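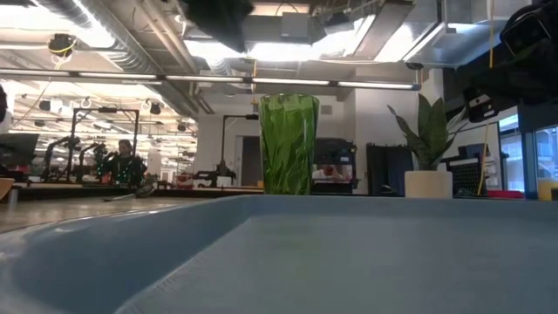 A green tumbler at the edge of the blue tray, with the snake plant alongside, at Gavura.

We use cookies to remember your preferences. By staying on this site you accept this. OK

7/6/19

The woman who runs example gathering at Gavura likes to start visitors off with a cup of tea and a warning that the work is slower than they're hoping. "People come in expecting the clever part," she told me, laughing, "and I have to say, well, the clever part eats what we cook, and we're still chopping."

The chopping, as she calls it, means guiding a robot arm by hand through some small household job, over and over, until there are enough good tries for the learning system to work from. Her team has six people in it, and a typical session runs two hours before anyone is allowed to swap. The project is named Clakitz, after a word somebody's child made up, and it has been going since May.

I asked why cups, of all things. "Oh, cups are wonderful!" she said. "You think a cup is a cup, and then you get one with ridges, or one you can half see through, and the arm that was doing so nicely yesterday has no idea where the side of it is." She keeps a list of fourteen household objects they return to — she wouldn't show me all of it — and the order gets shuffled every morning.

What surprised me was how much she cares about the bad tries. A fumble is kept if the person guiding the arm recovers from it, and thrown out if they simply give up. "I want it to see somebody get into trouble and get out again," she said. "That's how I learned to cook, and to drive too, come to think of it."

She'd like to move on to pouring next, though she expects to argue about the mopping first.

5 comments · 14 shares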